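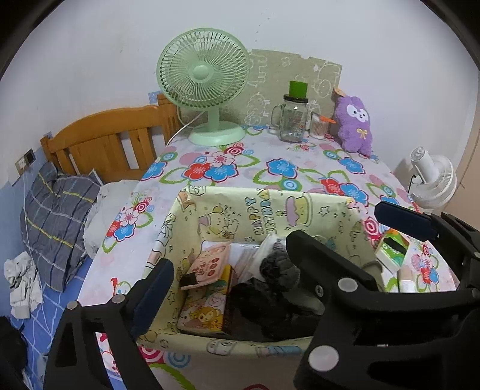

Mar 30, 2019

Today I was thinking again about the question of Denise, whether a machine can already tidy a room. She asked it at lunch on Thursday and Roy answered "two more years" with such confidence that I did not want to argue. He said the same in May.

I think Roy looks only at the lifting. To lift a small cardboard box is easy now, even our cheap gripper from Henuron can do it if the jaws come straight. But a basket with mixed things is another matter. The knitted bundle lies against a black cloth, and how should a machine know where one stops and the other begins? A plastic bag is worse, it is clear and has no shape of its own. And then comes the deciding. Does the box with the monkey belong in the birthday basket or on a shelf? I myself would not know, I would have to ask somebody.

Nuala wrote that Parnus will sell a folding machine for 4000 pounds. It folds towels. For this money I can fold towels myself for many years.

In the evening I read one chapter of the Wainwright book and made soup. I put too much salt. Tomorrow I must write to Neville about the rubber pads, and change the sheet on the bed.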